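How do I get a white heat ring out of a table without making it worse?

clandham_renter
2/19/22

I put a casserole dish straight down on the dining table and now there is a cloudy white ring the size of the dish. The table came with the apartment, and so did a lease with a whole paragraph on furniture. I have already tried wiping it, wiping it harder, and putting a fruit bowl on it. The landlord's agent (Durier, if anyone local has dealt with them) comes through in October and I suspect they will lift the fruit bowl. The finish is fairly shiny. What do I try first?

flollitz

White is the good color. It usually means moisture got into the finish and stopped there. Black means it reached the wood, and then you're sanding, or moving.

Start dull. Lay a plain cotton T-shirt over the ring, no print on it, unless you want the name of a 10K transferred to your table forever. Iron on low, no steam, empty the water out first. Press for a few seconds, lift, look. Repeat. Mine took 12 goes and most of an evening. If it hasn't budged by then, rub in a little petroleum jelly, leave it overnight and wipe it off in the morning.

Try all of this on the underside of a leaf before you do it in the middle. I skipped that step on my mother-in-law's sideboard and we now vacation separately.

gravy_boat_74

mayonnaise. works every time

nguyen-tran

Mayonnaise works some of the time, and then you have a table that smells like a deli. It's the oil doing the job, so you may as well skip the egg.

I'd add one thing to the iron advice — find out what the finish is before you put heat on it. Dab a hidden spot with rubbing alcohol on a cotton swab. If it goes tacky, it's probably shellac, and the iron can make a mess of it. A furniture shop quoted me $40 to fix a ring on a shellac top, and I paid, after 3 weekends of doing it myself.

Whatever you use, go with the grain. Circles show up the minute the sun comes in low. 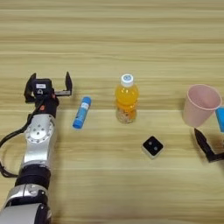

Pale top with the grain running left to right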